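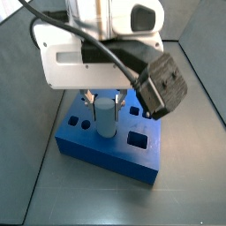
The Peg and the Hole

A high school robotics club has spent a year teaching an arm to do what a toddler does before lunch. Is anybody learning anything?

The school board in Lilton approved the money in September, after a presentation that used the word "future" on most of its slides. I was in the folding chairs that night to hear about a bus route. What I heard was that the high school robotics club would give up its old contest, the one with the rolling carts and the foam balls, and take up something called precision assembly. There would be a real arm, the kind with joints. There would be a league to compete in. There would be, a parent behind me whispered, college essays.

I have covered schools long enough to have seen the laptops arrive, then the tablets, then the 3D printers that now hold up plants. So I asked if I could sit in. The club said yes, with more cheer than I had earned, and for most of a school year I drove out to the Hendriks Building, a former print shop the district leases for things that are too loud or too big for the main campus. The club meets there from 3:30 until the heat shuts off.

The contest is run by a regional outfit called the Lorka League, and its rules fit on two sheets. Each team gets a block with shaped holes cut into it and a set of pegs to match. The arm has to pick up a peg, carry it to the block and put it in. A round peg goes in a round hole. The judges move the block between runs, turn it a little, and the arm has to cope. That's the whole game. There are 27 teams this year, and the students talk about it the way other kids talk about the playoffs.

The club's block is blue, and by winter it had picked up pale scuffs on the top and along the front edge. Ask what the scuffs are and you get an argument. The seniors blame the old gripper settings. The sophomores blame the seniors.

My first afternoon, I expected to see a robot move. It moved for maybe a minute out of two hours. The rest went to a laptop, a stack of printed error messages, a long dispute over which way was positive on the Z axis, and a bag of pretzels. The arm hung over the block the entire time. When it did come down, it came down slowly, as if it were reading the fine print, and it set the peg on the blue plain beside the hole and pushed. Somebody hit the stop button. Everybody wrote something down.

"We're off by a hair," a junior told me. I asked how they would fix a hair. She said that was the next three weeks.

She was wrong. It took five.

My doubts about programs like this one come down to who does the work. Plenty of clubs run on parents with engineering degrees, and you can spot their robots from across a gym because the welds are too good. Others run on kits, where the hard thinking has been done at the factory and the students follow a picture book. Lilton's arm did come finished. So did the gripper, two metal fingers that slide together and apart. The software that makes the joints bend smoothly was written by grown-ups who will never visit Lilton. I asked the faculty adviser what was left for a 16-year-old to do, and I asked it in a tone I would take back now.

The adviser, a chemistry teacher who asked to be left out of this by name, handed me a peg and told me to close my eyes and put it in the block.

I missed, of course. Then I did what anyone would do. I dragged the end of it around until I felt an edge, tipped it, wiggled it, and it dropped. The adviser said the students had to work out every piece of that and write it down in a way a machine could follow. How hard do you press while you drag? Which way do you tip? How do you know that you've found the hole, and haven't just caught the edge of some other hole? And how do you know when to quit?

It's a good demonstration. I suspect it has been given to the school board, too. But it held up over the following months better than most demonstrations do. The club called its search program Nimow, a name with an origin story that three students told me three different ways. The first version of Nimow moved the peg in a square spiral and pressed so hard that the block slid away under it. The second version pressed so lightly that it glided over the right hole and kept going, off toward the corner. The third version worked, and then the room got colder and it didn't, and I never got an explanation that satisfied me or, I think, them.

What I can say is that the code was theirs. I know because it was ugly. One file had a comment in capital letters begging whoever came next not to delete line 137. Someone had deleted line 137. The comment stayed.

There are things about the program that still bother me, and the club's cheerfulness doesn't make them go away.

The first is arithmetic. Fourteen students are on the roster and there is one arm. On a normal afternoon two of them are at the keyboard, another couple are standing close enough to be useful, and the rest are doing homework, or filming, or building a cardboard crown for the arm that the safety rules won't let it wear. The adviser has a sign-up sheet. The sheet favors the kids who already know what they want to try, and those are the kids who came in knowing how to code. A freshman I met in October, who had joined because she liked taking clocks apart, had touched the controls twice by January. In February she was gone. When I asked about her, the seniors had to think for a moment about who I meant.

The old carts were silly machines, but there were six of them. Everybody got grease on their sleeves.

The second is the talk that surrounds the thing. The flyer in the school lobby says the program "prepares students for careers in automation." Maybe it does. The plants within driving distance of Lilton that use arms like this one hire people to clear jams, swap parts and keep the line fed, and the people who write the search routines live somewhere else. A kid could do very well in the Lorka League and find that the local job on offer is the one where you stand next to the arm. I brought this up with two seniors. One said she wanted to be a veterinarian. The other said he figured he would leave. Both answers struck me as more sensible than the flyer.

The third is the scoring. The league gives a team full marks when the peg is seated and nothing when it isn't, so a student who writes a clever search that fails by a hair gets the same zero as one whose arm never left its parking spot. Teams respond the way you would expect. They find one approach that works on one kind of hole and they polish it. Lilton spent the back half of the year on round pegs. The square holes in the block, which are harder, since a square peg has to be turned the right way before it will go anywhere, got a few afternoons and a lot of sighing. "Round is points," a sophomore explained to me, as you would to a slow uncle.

I went to the regional meet in the spring expecting to write the ending I had in my head. It was held in a community college gym with bad coffee and an announcer who loved his microphone. Watching robots put pegs in holes from the bleachers is like watching someone thread a needle from across a parking lot. Parents clapped when other parents clapped.

Lilton got its round pegs in. It got one square peg in, late, to a yell from the team that made the judge at the next table jump. Then the block was turned for the final run and Nimow went looking in the wrong direction, patiently, in its little spiral, until the clock ran out. They finished with 44 points and in the lower middle of the pack. The team that won had a coach who typed.

On the ride home, I'm told, nobody slept. They spent it fighting over whether the spiral should have been wider or the starting guess better, and by the time the bus pulled in they had split into two camps, one of which had drawn its case on the back of the permission slips.

I went by once more in May. The pretzels were the same brand. A new sign-up sheet was taped to the door, with a column added for people who had not had a turn yet, and most of that column was blank. Inside, the arm was down over the blue block, and a student I hadn't met was arguing with a senior over how hard it ought to push. The district will vote on the second year of funding this summer. I'd vote for it, if they bought a second arm or brought back the carts, and if someone took down the flyer.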